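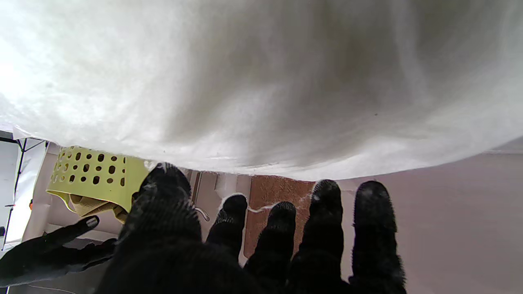 The case for the plain white sheet

Coloured bedding has taken over the shops. Go into any large store in March and the displays are sage, rust, mustard and a grey they call pebble. Plain white is on the bottom shelf, next to the mattress protectors, as though it were something you bought for a spare room and forgot. I think this is a mistake, and I think most households would be better off with white sheets and nothing else.

My own view comes from eleven years of doing the laundry for a guest house in Natcombe and from a longer time doing it at home. At the guest house we had 49 flat sheets in use when I started. They were a mixture: cream, two blues, a peach set that had come with the building. Making up a bed meant hunting for a pair that matched, and every time one sheet tore, its partner became useless. We changed the lot to white over one winter. After that any sheet went with any other.

People say white shows the dirt. It does, and I would rather know. A dark sheet with a mark on it is still a sheet with a mark on it. White also lets you see what has come off other things in the wash, the bits of black fluff and lint that you would never notice on navy. If there are specks on the sheet after drying, shake it out of the window before you fold it. If there are a great many, look at the filter in your machine and stop putting the socks in with it.

The second complaint is that white goes grey. It goes grey when it is washed with other colours, or with too much powder, or packed so tightly into the drum that water can't get through. I wash mine at 40 with a level scoop and keep the load down to three sheets. The guest house machine was an old Hiltel that took four at a push, and we only pushed it in August.

Cotton wears along the edges first. Hold an old sheet up to a window and you can see how thin it has become, and where the hem has started to go furry. That isn't a reason to throw it out. A furry hem can be turned and sewn again in half an hour, and a sheet that is thin in the middle can be cut down the centre and joined with its outer sides together, as used to be done in most homes. The seam is a nuisance for a week. Try that with a patterned sheet and the pattern will annoy you for much longer.

Then there is the price. I paid 18 pounds for my last double flat, from Kopecký, and it is heavier than the Morkano one in terracotta that my sister-in-law bought for more than twice that. Hers had faded in stripes by the end of its first summer on the line. Sun does white cotton good.

I will give the other side one point. Young children and dogs are hard on a white bed, and anyone with both may want something darker for a few years. Buy two cheap sets and use them up.

For the rest of us, I'd say three white flat sheets per bed: one on, one in the wash, one in the cupboard. Fitted sheets are a separate argument. I don't like folding them and I don't own any.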